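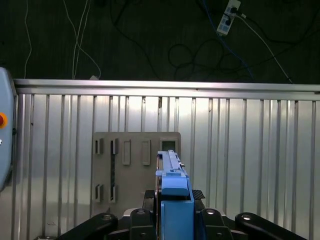
View from the wrist: blue gripper housing, light-blue bar, gray plate on the ribbed wall panel.

Mendley arm, shop build gallery

The Mendley is a small arm put together in a shared workshop in Ivdale. The link arms at the gripper are black and the housing is light blue. The first job is picking short parts out of fixtures and putting them back, over and over, until the holding position stops drifting. Notes below are in the order the work was done. Page by Afroza Uddin, last edited 12 July 2019.

Housing and center block
The squared housing is the tall part at the bottom. The chunkier block sits above it and carries the bar. Edges on the block are beveled. The first version had square edges and caught on a cable during the 40-cycle check, so it was redrawn.

Bar
Long and narrow, with a slotted top surface and small ridges along the sides. Version three. Version one flexed too much at the tip. Version two was stiff enough but left no room for an adjustment screw at the root.

Links and brackets
One black link arm on each side, rounded at the tip, with a screw hole near the end. The two black brackets beside the housing have silver fasteners set into their rounded tops. Tighten these last. If they go in first, the links bind at the end of travel and the motor current climbs.

Pad
Small, black, textured, angled slightly outward. The surface has a carbon look. Three pad materials were tried over 500 grips each and the differences were small. The current one was the easiest to clean.

Fixture plate
Flat gray plate with rounded upper corners. Small clip-like holders on the left, taller rectangular frames next to them, and a square frame with a dark opening at the far right of the upper row. The bar hides part of that last frame from this angle, so its position is taught from a second pose and stored as an offset.

Wall panel and rail
Brushed aluminum with vertical ribs, and a polished extrusion along the top. The ribs throw bright reflections into the wrist camera. Exposure is fixed by hand, and plate detection ignores everything outside the gray area.

Power and cabling
White power strip on the dark wall above the rail, mounted at a diagonal. The cable routing up there is not final. Plan for October is a covered channel along the rail and labels at both ends of every cable.

Run log
1,000 cycles on the current bar, no cracks found at the root. The target before the arm moves to the Amadi bench is 3,000. Drawings for the plate and the bar are in the Fleswood folder on the shop server. Use the files marked rev C. Rev B has the wrong hole spacing on the lower clips.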